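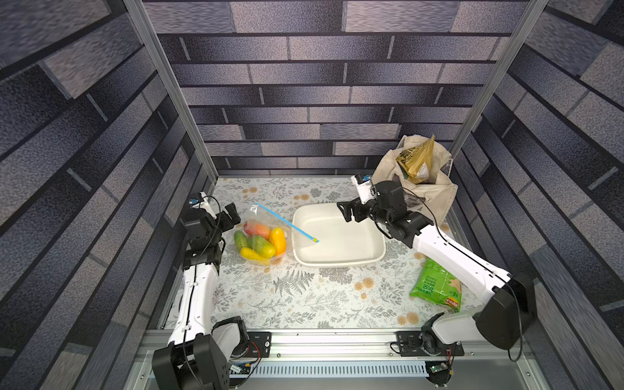 Two robot arms in a cell with brick-print walls and a fern-print floor covering.

Progress report to the Pfister film fund
Project: Onon (feature, science fiction)
Production company: Trovero
Prepared by: Perrine Texier, producer
Reporting period 2

Picture editing has been the main work of this period. At the end of the last report we had an assembly that ran well over two and a half hours. The current cut runs 118 minutes with temporary sound and no finished effects. The director wants to lose another ten minutes or so before we lock, most of it from the first act. The opening at the weather station has been cut down twice and still takes too long to get us to Drokitz.

Pickups were shot in October over four days with a reduced crew. We got the night exterior at the quarry, the phone call in the stairwell, and the inserts for the hospital sequence. We did not get the bridge. The road permit was withdrawn the evening before, and by the time it was reissued we had lost our lead to another job. The editor has built a version of the sequence without the bridge which plays well enough to show people. We would still like to shoot it, and a half day is being held in the schedule for this.

Visual effects
The film has 55 effects shots, down from the number in our application. The drop comes from cutting the second flood scene, which the script no longer needs. Most of the remaining work is cleanup and set extension. The hard ones are the shots inside the reservoir, where the water level has to match from angle to angle and the plates were filmed on different days. The vendor has delivered first versions of the simple shots. Two were sent back for grain. The reservoir shots are at the layout stage and we expect to see them with rough lighting next month.

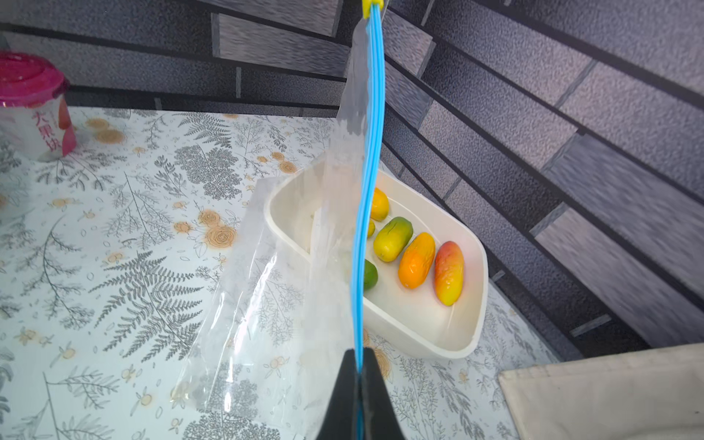
The color work has not started. We ran a short test with three scenes to settle how dark the night material can go before faces are lost, and the cinematographer has signed off on a look.

Sound and music
The composer has sketches for seven cues. Dialogue editing begins once the picture is locked. The location sound from the quarry is usable, but the scenes in the pump house will need replacement dialogue for both leads. Their agents have been given a two-week window.

Budget
The second installment of the grant has been received and spent as planned, mainly on edit room rental, the editor's fee and the pickup crew. We had set aside $2000 for extra hard drives and backup, and the final bill was $1679. The balance has been moved to the replacement dialogue line. The cancelled day at the bridge cost us the equipment van and catering, which could not be refunded. Contingency covered it. No other line is over.

Test screening
We showed the cut to a small invited audience at the end of the period. Viewers followed the story and liked the relationship between the sisters. Several were confused about who sends the second message, and we have since moved one line of dialogue earlier to fix this.

Next period
Lock picture. Shoot the bridge if the permit holds. Record replacement dialogue and begin the sound edit. Deliver a screener to the fund for comment, with temporary effects where needed. The third installment request will follow picture lock, as set out in the agreement.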